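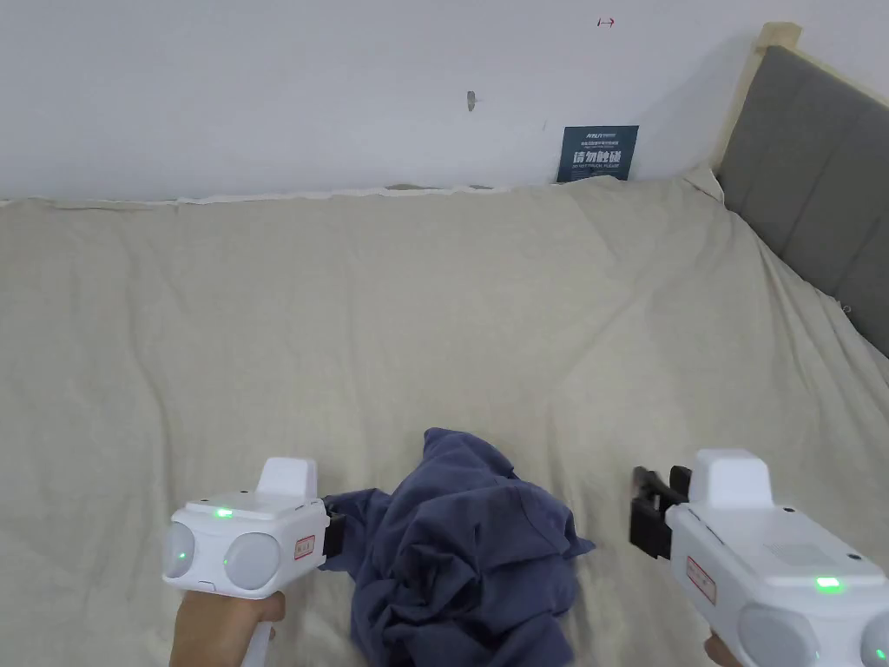

Bravport, August

1/ I moved to this city for a new job and I want to write down what I learned about renting a room here. Maybe it helps somebody who comes after me.

2/ My first month I stayed in a guesthouse near Ekpo market. It cost 943 for the month, breakfast not included. The room was fine, but the generator next door started every evening and I slept badly.

3/ I looked at 3 rooms in one week. The first was already taken when I arrived. The second had no window in the kitchen. The third one I liked, and the agent wanted 1702 before giving me the key.

4/ Please ask what is inside that number. Mine was rent for two months plus a "service fee" of 693. I asked what service. The agent, Mr. Ebuka Igwe, was polite and took off half of the fee – so it is worth asking.

5/ Read the contract at home, slowly, with a dictionary if you need one. In mine, "quiet enjoyment" did not mean that I must be quiet. It means the landlord must leave me in peace. I was happy to learn this.
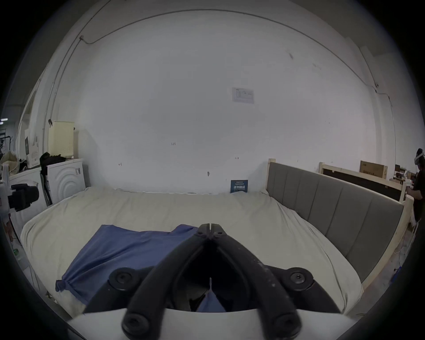 6/ Water and electricity

Write down both meter numbers on the first day and send them to the landlord the same evening. My colleague Folasade Nwachukwu forgot, and she paid for two weeks of somebody else's showers.

7/ For internet I compared Bevus and Jemari. Bevus is cheaper but wants a contract for one year. I took Jemari, month by month. It is slow after 8 p.m. and good in the morning.

8/ One question for people who live here longer: is the deposit returned in cash or by bank transfer? My contract says only "returned" – I would like to fix this before I sign again.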